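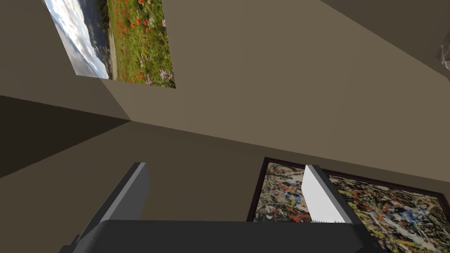 Wollow Rail 3 hanging kit: review

Home | Reviews | Guides | Forum | Contact
Filed under: Walls & Fixings

The Rail 3 is an aluminium picture rail sold in 2,000 mm lengths with clip-on brackets, steel cable and self-gripping hooks. I fitted one length in a plasterboard hallway and have used it for unframed landscape prints and one heavy mirror.

Installation is straightforward. Brackets go up first, and the rail snaps over them with firm hand pressure. Wollow supplies plugs for masonry only, so budget for proper plasterboard anchors. I used Follen metal ones and had no movement under load.

The rail was labelled 2,000 mm and measured true. The cables were less consistent. Of the pair sold as 800 mm, one came in at 779 mm from ferrule to tip. With adjustable hooks that makes no practical difference, but it does show if you leave the tails hanging below a small print.

Hook grip is good. The mirror crept almost 3 mm in the first fortnight and has not moved since. Fine adjustment is fiddly — the release collar is too small for anyone with large fingers — and the older Ruppert hooks are easier to work one-handed. They also fit the Wollow cable.

Colour options are white and satin grey. The white is slightly warmer than standard ceiling paint. It can be painted after a light sand.

Recommended for prints that get swapped often. For a single fixed picture, a screw is cheaper.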